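Search this site
Enter keyword
Go

Community hall and break room: walk-through checklist with comments

10 May 2021
By Shona Rutherford

This is the list Bleddyn Gwynne and I used at the Clekcombe hall, with what we wrote beside each item. The hall has a main room, a kitchen, a break room, two restrooms and a storage closet. Marks are OK, FIX or WATCH. FIX means it has to be done before the next public booking. WATCH means look again at the next walk-through.

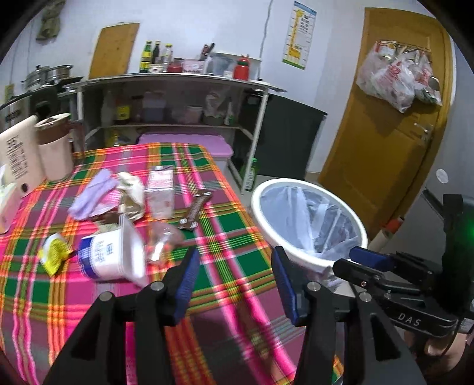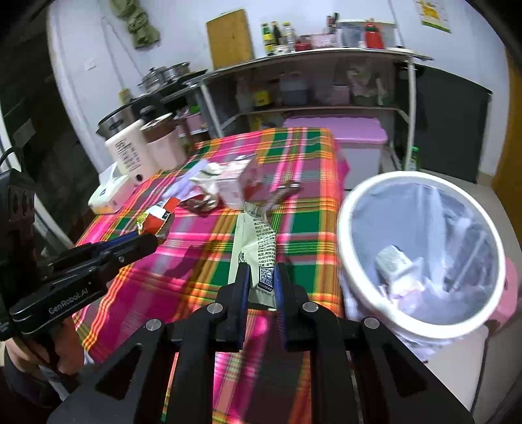

Plaid tablecloth in both.

1. Exits and walkways

1.1 Front doors open fully from inside without a key – OK.
1.2 Side door opens fully – FIX. It sticks at the bottom and takes a shoulder to move. Bleddyn thinks the frame has swelled. Plane the door or rehang it.
1.3 Exit signs lit – OK in the main room. WATCH in the back hallway, where the sign flickered twice while we stood there.
1.4 Walkways clear – FIX. Stacked chairs had crept into the path to the side door again. Tape a line on the floor and keep the stacks behind it.
1.5 Floor mats flat – FIX at the front entrance. One corner curls up. Replace the mat. We have taped this one before and the tape lifts.
1.6 Occupancy notice posted and readable – OK. It says 117 for the main room with chairs only. The card for tables and chairs says 65. Both cards are by the light switches.

2. Fire equipment

2.1 Extinguishers on their hooks – OK, main room and kitchen.
2.2 Gauge needles in the green – OK.
2.3 Tags in date – FIX in the kitchen. The tag is so smeared that neither of us could read the month. Treat it as out of date and have it serviced.
2.4 Fire blanket in kitchen – OK. Move it away from the stove when the new shelf goes up. As it is, you would have to reach over the burners for it.
2.5 Smoke alarms tested – OK. All sounded. The one in the storage closet is hard to hear from the main room with the door shut.

3. Electrical

3.1 Cords free of cuts and kinks – FIX. The cord on the floor polisher is cracked near the plug. Tagged and taken out of use.
3.2 Power strips not plugged into each other – FIX. Found one pair behind the stage. Unplugged on the spot. Nia Ifans asked for another outlet there last year and I agree with her.
3.3 Outlet covers in place – OK, except the one behind the piano, which has a chip at one corner. WATCH.
3.4 Breaker panel labeled and not blocked – FIX. The labels are fine, but the folding screen was leaning on the panel door.
3.5 Outside light over the ramp – OK. Timer was still on winter hours and has been reset.

4. Kitchen

4.1 Refrigerator temperature – WATCH. Read 41 degrees, the top of what we allow. Check the door seal.
4.2 Food in the refrigerator dated and named – FIX. Four tubs with no name. Thrown out.
4.3 Dry food off the floor and closed – OK. Flour and sugar are in lidded bins.
4.4 Hot water at both sinks – OK.
4.5 Knives stored in the block or rack – FIX. Two were loose in the towel drawer.
4.6 Trash emptied and lids closing – OK in the kitchen.

5. Break room

5.1 Tables steady – FIX. The small one by the window rocks. A foot is missing.
5.2 Tablecloths not hanging where people walk – OK.
5.3 Kettle and microwave clean, cords off the edge of the counter – OK.
5.4 First aid kit stocked – FIX. No large bandages, and the eyewash expired. Ynyr Kneath is ordering both from Hughes.

6. Restrooms and ramp

6.1 Grab bars tight – OK. Pull hard on them, a light tug tells you nothing.
6.2 Floor drains clear – OK.
6.3 Ramp surface – WATCH. The grit strip is wearing thin at the turn.
6.4 Handrail – FIX. One bracket is loose on the street side.

Follow-up

Lavanya Palaniappan has the repair budget, and $1,301 is left in it for the season. The side door and the handrail come first. The kitchen extinguisher goes out with the next service pickup. Anything marked WATCH gets a second look within 7 days, and whoever looks should put initials on the sheet in the kitchen drawer.

Related items
Fendach playground: gate and surface checks
Rididville library steps, inspection notes
Storing folding chairs and tables
Opening and locking up: a one-page list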